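Success rate is the wrong number to lead with when a robot learns fine handling from human demonstrations. The Kerier report gives 2,990 demonstrations and one percentage. I would like to know how hard the arm pressed.

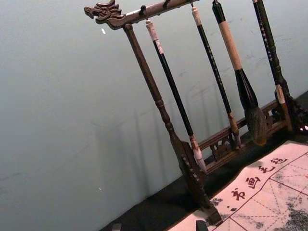
Ognjen Atanasov objects that force readings drift between sensors, and that a percentage is at least something two labs can compare. He has a point about the drift.

Still, a brush returned to its hook with bent bristles scores the same as one returned clean.
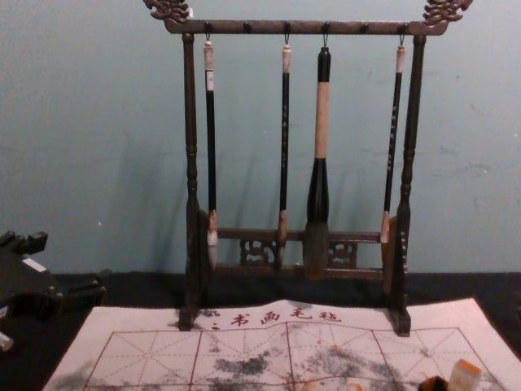
The fix is cheap. Have people grade the result afterward, without telling them which method produced it. Gimia did this in June with 26 graders, and two methods that had tied came apart.
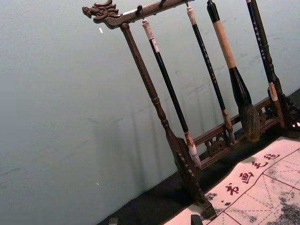 Grading takes time, and reviewers rarely ask for it. I think they should start.
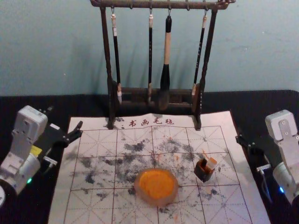

Brush rack, practice felt and a dish of orange paste, with an arm on each side.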